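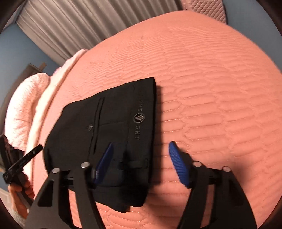 Folding and Storing Trousers: Notes for the Speaker

Session two, linen and clothing care. Prepared for the Mendell residence staff by Boonsong Noiphan. Revised 15 November 2022.

Opening. Welcome the staff from Nileck and Montoya houses and thank Teun Van Rooij for the use of the room. Please state at the outset that the session concerns residents' own clothing. Bed linen was covered in January and the handout is still available at the desk.

Working surface. Most folding in the residences is done on the bed. This is acceptable, provided the bed is made first. A quilted bedspread is soft and has raised stitching, so a fold pressed on it will not be as sharp as one made on a table. Ask staff to smooth the fabric with the flat of the hand and to move any spare blanket to one side before they begin.

Trousers. Demonstrate slowly.
Close the button and the zipper. Empty the pockets.
Lay one leg over the other, with the seat facing out.
Bring the hems up toward the waist, then fold once more into a compact rectangle.
Pause so that everyone can finish before going on.

Point out that the lower part tends to bunch. When it does, open the last fold and repeat it – pulling at the corners only moves the crease elsewhere. Embroidered lettering and emblems should lie flat, without a fold across them if the design allows. Lettering left on the outside also helps the resident find the garment in a drawer.

Dark clothing. Black trousers show lint from fleece and fluffy knits. They should be kept apart from pale blankets in the drawer and in the laundry cart.

Practice. Allow 60 minutes for work in pairs. The Plilska shelves hold 300 folded items when the stacks are kept even, and the pairs should build their stacks to the shelf markings.

Questions. Requests concerning ironing should be referred to the laundry office. Collect the sign-in sheet before the break.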